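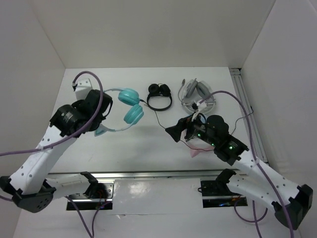 Posted 4/20/22 by Hilde Boersma
6 min read

We're rewriting the bench rules for the two-arm tables here in Rindville and I'm stuck on the one about cords, so I'm asking people who've had to live with a rule like this. The current version is a single line, "keep cables clear of the arms," and everyone reads it differently. Does it mean the robot's own cables? The objects' cables? Both? Look at the table with the headphones on it. The arms' own purple cables arch over the wrists and follow the links, and I have opinions on those too, but it's the thin dark cords on the tabletop I keep going back and forth about. One runs over the band of the pink pair right by the gripper, and one goes over the metal rail on the right and ends in a little loop near the wall. By the strict reading, that table isn't ready. By the loose reading it's fine, it's headphones, headphones have cords. What do your rules say? I have to send a draft to Frans and I'd like it to be something people will follow.

---

fbosman_cells

Frans here, so no pressure on the draft, ha. I'm firmly on the strict side. Anything that crosses the rail should be moved before the arms get enabled. I don't care how light it is. A cord over a slotted rail can drop into a slot, and then you've got an object that's tied to the table and a gripper that doesn't know it. I'd write it as "nothing on the table may cross the edge of the table" and leave it there. It's short, people can check it by looking, and you don't need to know anything about the task to apply it.

---

mdg_nurkau

Going to disagree with Frans, politely. We tried exactly that rule at Nurkau and dropped it. People started coiling every cord and putting a twist tie on it because that was the quickest way to pass the check. So all our sorting runs had neat little bundles in them and then the first time somebody put down a headset the way a normal person puts down a headset, the arm had never dealt with anything like it. If you're working on handling real objects, the cords ARE the work.

What we have now is a distinction between free cords and captured cords. Free means you can lift the object straight up by hand and everything comes with it. Captured means something stays behind or pulls. Free is allowed anywhere on the table, captured isn't. You do the lift by hand before you enable anything.

Maarten

---

sandraclegg

I like free/captured a lot, stealing that. But Maarten, who does the lift? With arms parked out over the table like in Hilde's picture I would not want anybody reaching in there, and the fingertip on the right one is pretty much where you'd put your hand to grab that dark cord with the thick end. There are green lights on that wrist. I don't know what green means on that hardware, and I bet half the people who walk up to a bench don't either! For us the order is the whole rule:

Arms to park, off to the sides.
Drives off at the switch. Pausing in software doesn't count.
Then lay out the objects and do your checks.
Hands out, say it out loud, drives on.

If you fix the cord rule and skip the order you've made people reach in more often than they did before.

---

mdg_nurkau

Fair, yes. Ours is done with the drives off, I left it out because it's rule one on the sheet and I forget that other people's sheets don't start there. We also put a small card on each bench saying what the lights mean. Took somebody an afternoon.

---

fbosman_cells

OK but the twist tie thing is a training problem, Maarten. You can say "don't bundle cords" in the same breath. And Sandra's order costs time. When I was at Kuipers we had a reset every couple of minutes and if you'd told people to cut the drives each time they would have nodded and then not done it. A rule that gets ignored is worse than a softer one.

---

sandraclegg

Then the reset procedure is wrong, I'm sorry. If you need hands on the table every couple of minutes, make it quick to cut the drives. Put the switch where your hand already is. We moved ours to the front corner of the bench and the complaining stopped in a week. I went through our log last November and out of 129 resets people had skipped the switch on 7, and most of those were from before the move.

---

gijs_l

New here, Gijs Leemans, I mostly do the wiring side so I read these tables from the bottom up. Everybody's arguing about the headphone cords and I'm staring at that purple loop hanging under the right base! It makes a wide U below the front of the table with another strand crossing it. I can't tell from a photo how much slack that is compared to what the arm needs, and it may be totally fine, but hanging loops are where I'd start if I were writing the rules. A headphone cord that snags costs you a run. A robot cable that catches on a chair or somebody's knee costs you a connector, or the arm faults in the middle of a motion.

My suggestions for that section, for what it's worth:

Run the arm slowly through its full reach and watch the cable the whole way, both ends.
Strap it at the base so a tug from below never gets to the joint.
Nothing hangs lower than the bench frame on the side where people stand or sit.
Redo the check whenever anyone moves a wrist mount or a camera.

I'd keep it as a separate rule from the object cords. Different people fix them.

---

hilde_b

Wow, thank you all. Gijs, separate rules, yes, that's going in. I think lumping them together is exactly how we ended up with a line no one could read the same way twice. And I'll go and look at the slack under the base, I had honest-to-goodness stopped seeing it.

Frans, I'm leaning toward Maarten's lift check with Sandra's order in front of it. Would you live with it if I kept your rail wording as a "fix this if you see it" line? So a cord over the rail gets pulled back onto the table, loose and not bundled, and anything else passes if it lifts free.

---

fbosman_cells

I can live with that for a trial. Give it 30 days and write down every snag, including the dull ones. I still think we'll end up back at nothing over the edge as a hard stop. Also, please define what "lifts free" means when two objects are on top of each other's cords, because somebody will ask me that on the first morning.

---

mdg_nurkau

We call it captured if lifting one object moves another one. Crude, and it does rule out some layouts I'd like to keep - we make an exception when the tangle is the task and it's written on the run sheet. Sandra will hate that.

---

sandraclegg

Sandra doesn't hate it as long as there's a name next to it. "Exception, initials, why." We use the Pradine sheet, which has a box for that at the bottom. Hilde, I'll send you a blank one if you want something to copy the layout from.

---

hilde_b

Yes please! Draft goes out tonight. I'll post the wording here when Frans has had his red pen on it.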